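Lecture 6 notes — teaching by showing
Carys Landeg, May 19, 2019

Two ways to get demos. Kinesthetic: grab the arm, push it through the task. Teleop: drive it from somewhere else, hands off the arm. Both give you a trajectory plus gripper open/close. Only teleop keeps your own hands out of the wrist camera view, so that's what we use for lab 3.

Kinesthetic is still fine for big slow moves. Bad for tight spaces — you end up pushing on the arm and bending whatever it touches. Forces you log are partly yours.

Task for the lab is desktop PC disassembly (the Vornness set). Look at how little room there is before you plan an approach.

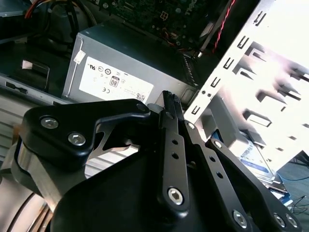
Fig. 1. Wrist view, gripper inside the case. Power supply ahead of the fingers, drive cage to the right.

Things to notice. The fingers and linkages block a lot of the view, so the policy has to learn with part of the target hidden. Bright metal on the cage side washes out. Cables are the hard part, they move when you touch them and never go back the same way.

Recording rules:
Start every demo from the home pose.
Pause before closing the gripper, then close.
If you bump the case, keep recording. Tag it "bump" in Iter, dont delete it.
No demo over 400 frames.

We have 3,830 demos so far, target is 4,000 by June. Seren Samuel has the sign-up sheet for the remaining slots.

Next time: why cloned policies drift, and what correction demos do about it. Read the Munshi handout frist, sections 1 and 2.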